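Office cabinets: the questions I keep getting

By Vignesh Reddy
Updated September

I wrote up our office reshuffle a while back and my inbox has been full of cabinet questions ever since (I love it, keep them coming!). These are the ones that come up most.

Do I need to empty a cabinet before moving it?
Yes, please. I left one loaded once and the shelf slid off its pegs halfway down the hall. Paper is so much heavier than you think.

Where did you get yours?
Secondhand, from a place called Munus. I paid $49 each and then spent a whole evening wiping off old sticker glue.

How much can one shelf hold?
Mine came with no paperwork, so I can't give you a number. I go by eye, and if a shelf starts to bow I take things off it.

Do you label everything?
Binders, always. Loose stuff goes in a box marked Bhat, after the client we had when I started the box, and it's far too late to rename it now. I bought some 200 labels and I'm still on the first pack.

Standing up or lying flat?
I know, I know, binders are meant to stand! But on a half-empty shelf mine tip over every time, so I lay them down with the label facing up. When the shelf fills up I stand them again.

Can I push two cabinets together for one long top?
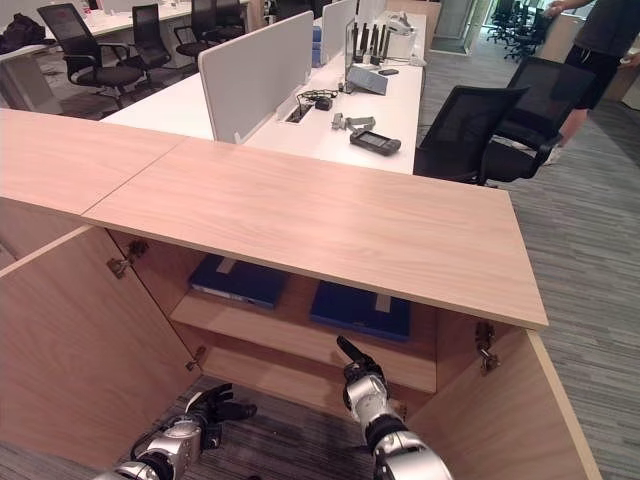
BREVTHORPE, September. Sure you can! The dark blue binders are on the shelf, and up top the two pale wood cabinets run end to end with a seam where they meet. Mine don't get screwed together, I just nudge them until the tops line up. Open the doors all the way before you settle on a spot, so you know they clear the desk.

What about a door that won't close right?
Try the hinge screws first, a quarter turn at a time. It took me 3 goes on the worst one.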